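Bench 2 stoppage: gripper cable and slow stop response

The brick placement bench at Herkholm was taken out of service for part of March after the arm failed to stop within its limit during a routine check. There were no injuries. The finding affects every cell running the Fodivus controller with the Pidard wrist unit, so sites using that combination should read the service note before their next shift.

The fault first showed up as a position error. During a sorting run the arm closed its fingers about two studs away from the commanded point and pressed down on the baseplate. The controller logged a force warning but did not open the stop circuit. An operator pressed the stop button, and the arm came to rest 400 milliseconds later. The limit for this bench is 300.
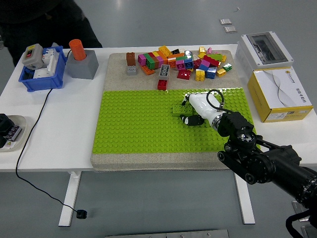

Page last changed: March, 16:40

Two separate causes were found. The first was the cable at the wrist. It had been fitted with too little slack, and repeated rotation had worked one conductor loose inside the connector. The encoder signal dropped out for short periods, and the controller filled the gaps with its last good value. That accounts for the position error.

The second cause was a filter setting. Software delivered with the Cabral update applied a longer debounce time to the stop input, intended for noisy supply lines. The setting was carried over to all benches without a new stopping test. On its own it would have gone unnoticed until the yearly check.

The connector has been replaced and the cable rerouted with a wider loop. The debounce time is back at its former value. In 20 repeat tests at full speed, all stops were inside the limit. Encoder dropout now opens the stop circuit directly instead of raising a warning.

Green bricks on the green baseplate remain a known weak point for the vision system. They played no part in this fault, but missed picks of that color should still be logged separately so that they are not confused with encoder errors.

Sites with the same wrist unit should check cable slack at both ends of wrist travel, record the debounce value and run a stopping test before returning to automatic mode. Any bench that exceeds the limit stays in manual mode at reduced speed. Replacement connectors can be ordered through the Herkholm parts desk, quoting service note 18.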